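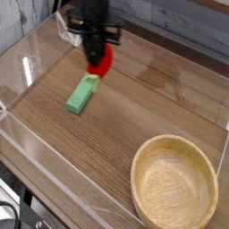
Most of the ball screens Hurkunton ran this season were set flat, and I want to put down in one place why I think that hurt the offense more than the shooting did. A flat screen has the screener's back facing the opposite baseline. The defender can go under it or over it and lose the same distance either way, so he picks whichever suits the ball handler in front of him. An angled screen takes one of those away. Think of the screener's shoulders as the green block on the tabletop, with its long axis running from lower left to upper right. If the basket is at the top of the picture, a guard going left around the lower end of that block has a straight line toward the paint, and a defender who ducks under has to travel the full length of it first. Turn the block level and that extra travel is gone.

I went back through the second half of the schedule on the league stream and logged every high ball screen I could see clearly. That came to 79 possessions for Hurkunton's starting group. I left out anything after a timeout, since those are scripted, and anything with under 4 seconds on the shot clock, where the screen is mostly for show. I used three labels for the angle: flat, slanted to the middle, slanted to the sideline. A screen got the label it had at the moment of contact. Several started slanted and flattened out as the big man tried to follow the defender with his hips, and I logged those as flat.

The flat ones produced a lot of dribbling toward the sideline and a lot of resets. Defenders went under on nearly all of them. The slanted ones more often put two defenders on the ball for at least a step, and that step is where the corner pass comes from. I am not going to quote percentages. The sample is small and the labels are mine.

Two notes on method for anyone who wants to repeat it. The broadcast camera at Quintana sits low and near one baseline, so screens at the far end look flatter than they are. I used the free throw lane lines as a reference there and threw out a clip if I couldn't see both of them. The camera at Clinura is at midcourt and high up, and that is the only gym in the league where I trust the angle without checking it against something.

The other problem is depth. Hurkunton's center likes to set up just inside the three-point line. At that spot, going under costs the defender almost nothing, whatever the angle, as he can meet the guard again at the foul line. Gostus sets theirs a full stride higher. Their guard isn't a better shooter, but he comes off with room to pull up, and defenders respect that. In the May game between the two teams, you can watch the same defender go under at one end and get pinned at the other within 7 possessions.

What I would change, in order. Move the screen up a stride. Have the screener sprint into it and stop, feet set, with his back pointed at the spot where the ball is supposed to go. Keep the weak-side forward out of the dunker spot until the ball handler has turned the corner; his defender has been standing in the lane and covering for everybody. The roll can stay as it is. The center has good hands and his timing off contact is fine.

I don't expect any of this to fix the bench unit, which runs mostly isolations and has done so since the midseason trade. That gets its own post once I have finished the clips.

The arena in Hurkunton holds 2000 and the upper rows behind the basket are cheap. They are also the best place to see screen angles live, better than the sideline seats at twice the price. Bring a pencil. The lighting up there is poor and a phone screen makes it worse.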